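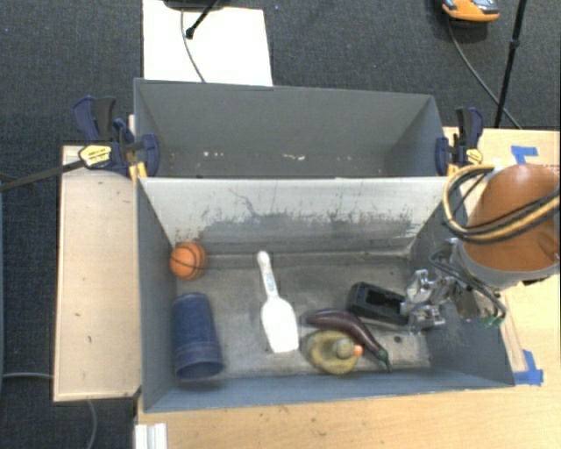
The open sorting bin at Soltwood, carpet around the work area, with mixed small items in it.

Soltwood takes in secondhand toys and household plastics and sorts them for reuse. The floor supervisor has run the sorting area for 4 years. Asked why a basketball and a scoop share a bin, she said the first pass ignores category.

"We split by size first. Anything that fits in the hand goes in the gray bins. Material comes later."

Bins are worked in pairs, one behind the other. The load limit is 13 pounds. Above that, she said, the bottom layer doesn't get checked.

"Cups are the slow ones. You have to look inside, then at the rim. A toy vegetable takes 2 seconds."

The site handles 2000 items in a normal month and more in November. Hard floors were tried at the Ballport site and dropped.

"Too much noise, and things rolled. Carpet stops a ball."

She would change the bins before anything else. The floors of the current ones are worn, and pale items are harder to inspect against scuffed gray. A darker liner is on order from Fudus. No delivery date has been given.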